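About Bikton

Bikton designs and maintains websites for small firms and charities. The company was founded in Cloltia and now employs 36 people. 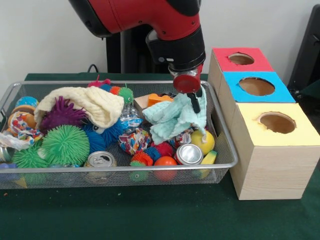
Who owns the website once it is finished?
The client does. Design files and logins are handed over on completion.

Our publishing system, Flisiten, is included with every site we build.

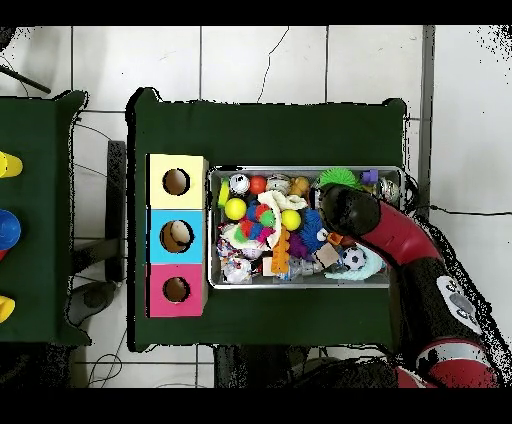 It is supported by our own staff and updated each January. Clients may also use our hosting service, Kandpal, which currently serves 900 sites.
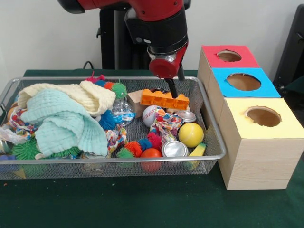
Wire basket with toys and cloths

Support requests are answered within 3 working hours.
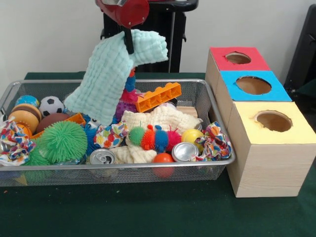 Working with us

Enquiries are welcome through the contact form.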